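Landale Apartment Fire: Frequently Asked Questions

Last updated 3 August 2022

What happened?

A fire broke out on the second floor of the Landale building on Chevalier Street shortly after 4 a.m. on Sunday. Crews from two stations were on site within minutes and had it under control before sunrise. The fire was mostly contained to one hallway and the units along its east side. The rest of the building has smoke and water damage to varying degrees.

Was anyone hurt?

Three residents were treated for smoke inhalation and released the same day. One firefighter had a minor hand injury.

What caused it?

We don't know yet. The fire marshal's office is still working in the building and has not given a date for its report. Please don't rely on what you read in the neighborhood groups. When the report is released, a copy will go up on this page.

How many units are affected?

The building has 47 units. Of these, 31 are closed until further notice and the others can be occupied again once the power is back on. A list by unit number is taped to the front door and is also available at the leasing office.

Can I go in to get my things?

Yes, with an escort. Sign up at the table in the lobby of the Pido Community Center between 9 a.m. and 5 p.m. Bring a photo ID. If your ID was in your apartment, tell the person at the table and they will check your name against the lease. Visits are limited to 20 minutes. Wear closed shoes and long pants. Units on the east hallway are not open for visits at this time.

What should I take first?

Medication, glasses, documents, keys, chargers and anything you need for work or school. Leave furniture and large electronics for now. Throw out any food that was in the apartment during the fire, including canned goods that were close to the heat.

Can smoke-damaged clothes and linens be saved?

Often, yes. Keep them apart from clean laundry and shake them out outdoors before washing. Check the care label and wash small loads. Don't put anything in the dryer while it still smells of smoke — the heat can set the odor. Items with visible scorching should be photographed for your insurance claim before you throw them away.
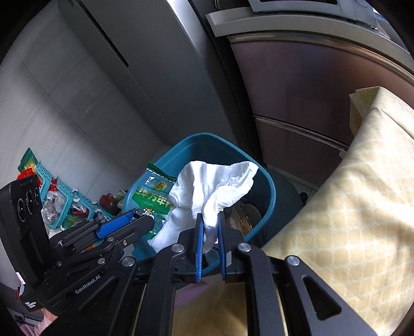 White cloth over a teal plastic bin.

Gekurden Cleaners on Fifth Avenue is taking laundry from Landale residents at no charge through the end of the month. The limit is 3 bags per household. Put your name and unit number on each bag.

I don't have renters insurance. Is there any help?

There is a small relief fund for residents of closed units. Applications are at the Pido Community Center. You do not need to show receipts to apply, but you will need your lease or a piece of mail with your address.

Do I still owe rent?

Residents of closed units will not be charged for August. If your payment already went through, it will be returned to the account it came from. Residents who want to end their lease can do so without a fee by writing to the leasing office.

Where can I park?

The garage is closed. Cars that were inside on Sunday can be picked up on the Chevalier Street side, one at a time, with proof of registration.

What about pets?

Two cats found in the building are at the county shelter. If you are missing an animal, call the shelter first and then the leasing office — staff are checking the stairwells twice a day.

Who do I contact?

Kipchumba Mbwambo is the resident contact for the building. He is at the community center on weekdays, or you can leave a message at the leasing office with your unit number and a phone number where you can be reached.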